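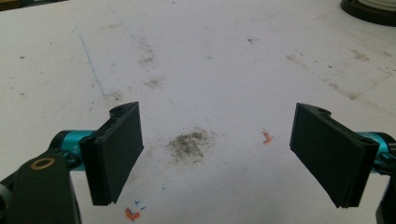
Is the Trundellow open day worth the drive if you only want to look at work tables?
It is, provided you get there in the morning and eat before you go.

Home | Visits | Workshops | Archive | Contact

Last updated Wed 9 July

Trundellow makes work surfaces, mostly white, in a long shed on the wrong side of Budelcombe. Once a year, in June, they let the public in to lean on them. I went because I have been shopping for a bench top since last winter and have run out of websites.

Our group was 26 people and one pair of safety glasses too few. Lợi Trình, who took us round, gave up his own and squinted for the rest of the hour.

The cutting room was off, which I had been told it wouldn't be. The edging room made up for it. They run a finger along every edge before a top leaves, and if it catches, the top goes back. We were all invited to try. I found a rough spot on one and felt very clever until I learned it was the training piece - everybody finds it.

White, they say, is what people order and then complain about. It shows pencil, coffee and glue. It also shows the tiny screw you dropped, and that sold me. A sample had been wiped 3,000 times with a damp cloth and looked exactly like the one beside it, so I had to take the label's word for it.

The seconds are at the back by the loading door. I paid 91 dollars for a top with a chipped corner that will face the wall. Delivery was another 100, so I tied it to the roof and drove home at the speed of a parade.

Lunch was a hot dog. Parking is on grass.

Recent visits
Dương: an afternoon among the drawer slides
Distent: the spring fair, mostly in the rain
Budelcombe: the other side of town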